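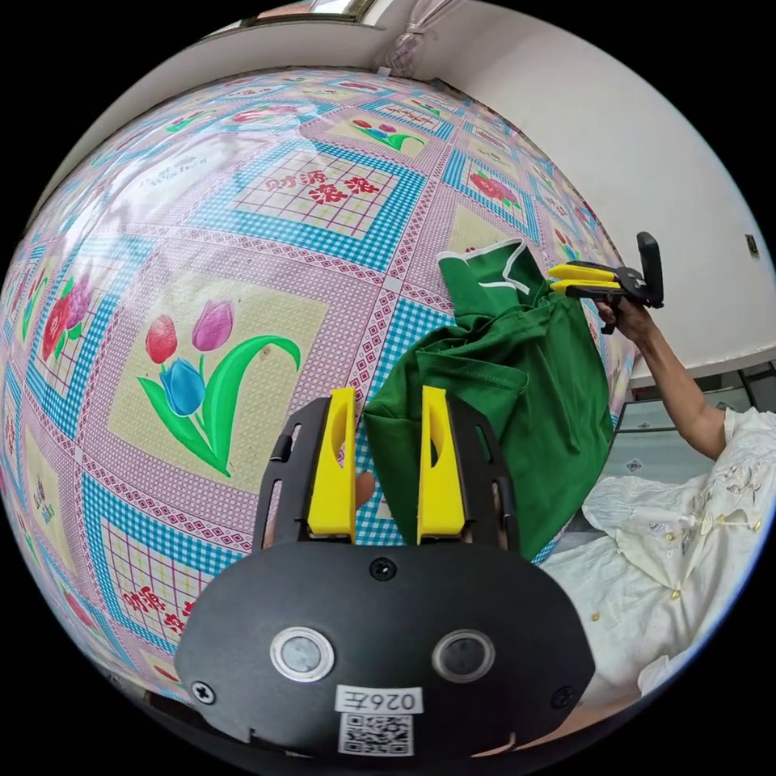
Cloth bag collection opens in Mernotville

A household textiles collection has opened in Mernotville, with residents asked to bring in cloth bags, covers and other small fabric items that are still fit to use. The scheme is run by Urnilness, a reuse shop on Barreto Street, and will continue until the end of July.

The shop took in 111 items in its first week. Of these, 43 were cloth bags, many of them plain green or natural cotton shoppers with a contrasting trim. The rest were mostly pillowcases, tea towels and aprons.

Amedeo Zanetti, who manages the shop, said bags were the item people most often had too many of.

"Everyone has a drawer or a hook behind a door with a pile of them," he said. "They were bought so people would stop using plastic, then they bought more. We can pass on nearly all of them if they come in clean and flat."

Items should be washed, dried and folded before they are handed in. The shop has no laundry of its own and cannot take anything damp. Bags should be emptied, opened out and checked along the seams, and loose threads trimmed. 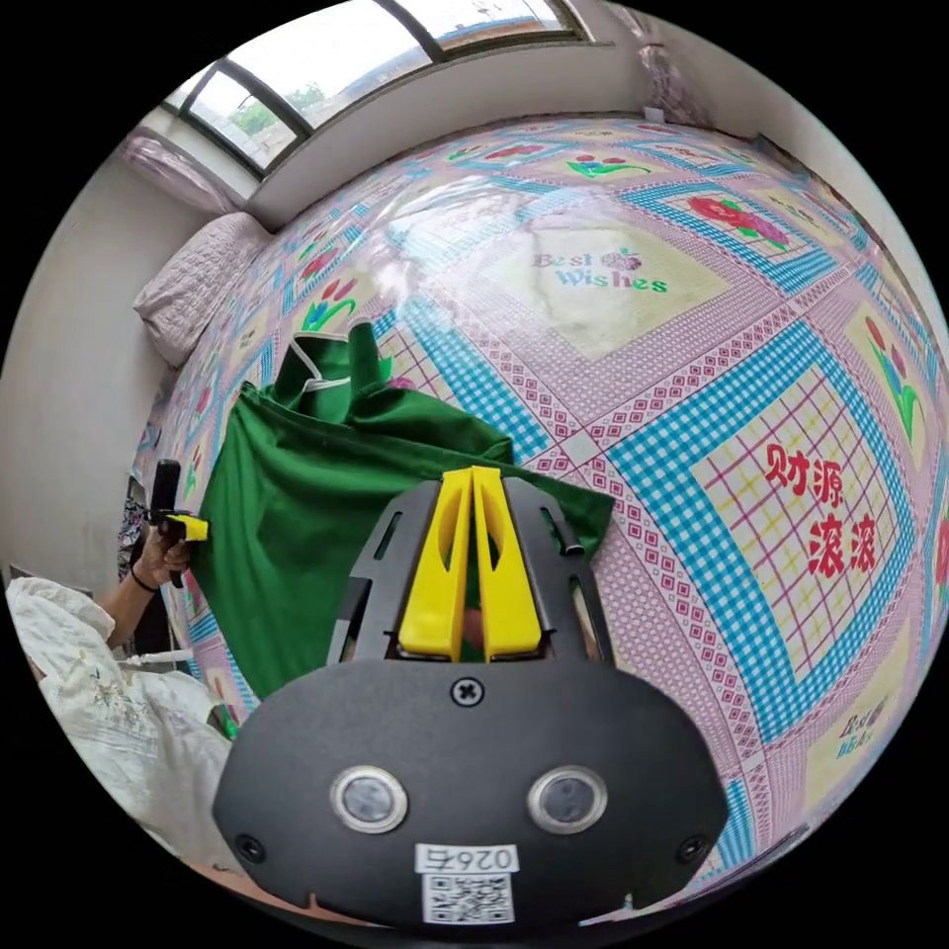

Zanetti said most of the time spent on each item went on straightening it out. Dark cloth in particular shows every crease once it has been bundled up in a cupboard, and a bag that looks worn out may only need smoothing by hand on a bed or table. Straps should be laid flat against the body of the bag and any tag left on, as it helps the shop to sort cotton from mixed fibres.

Patterned pieces are also wanted. The shop says there is steady demand for bright bedding and table covers, including checks, florals and older printed designs with lettering. Single sheets without a matching set are accepted. Duvets, pillows and rugs are not.

Sorted items will be sold from the front of the shop at low prices, and some will go to the market at Clollau, where stallholders have asked for 200 bags to give out with fruit and vegetables. Anything with holes or stains will be cut up for cleaning cloths.

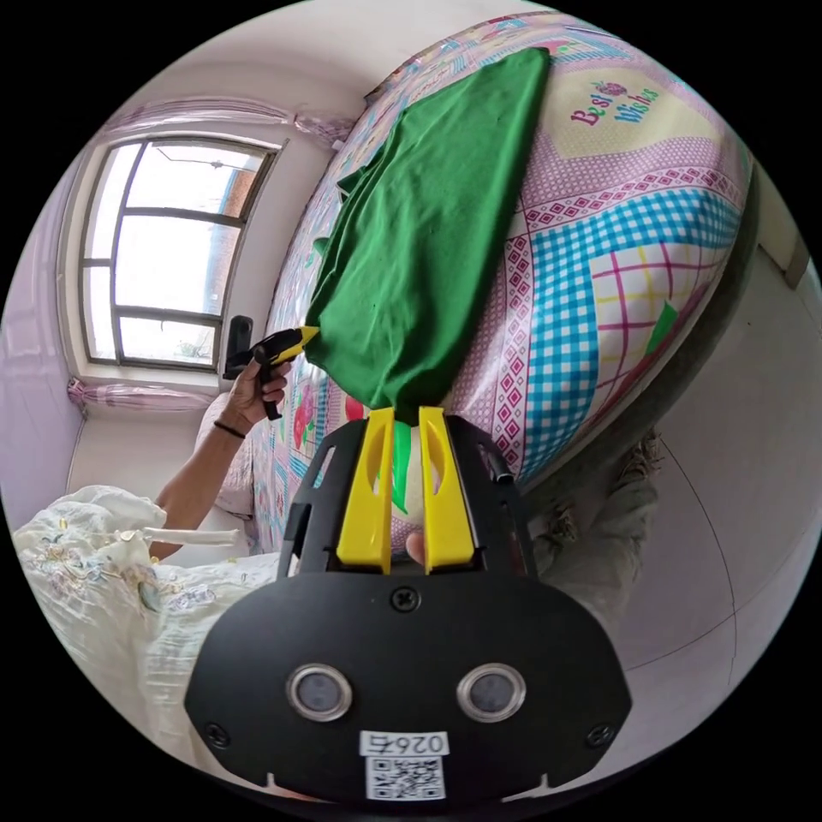 A green cloth laid over a patchwork-style print, with "Best Wishes" among its patterns.

The collection follows a smaller trial last year, when 18 households took part. Several of them said the folding instructions were unclear, and a printed sheet is now given out at the counter. It advises folding long pieces lengthways first and then in thirds, with the hem on the inside.

Residents may bring up to two full carrier loads per visit. Larger amounts, such as those from a house clearance, should be arranged with the shop beforehand. Items must not be left outside the door when the shop is closed.

Drop-off is at the side entrance on Barreto Street from 10am to 4pm. The last day for handing items in has been changed to July 26, 2026, and the bags for Clollau will be taken over the following morning.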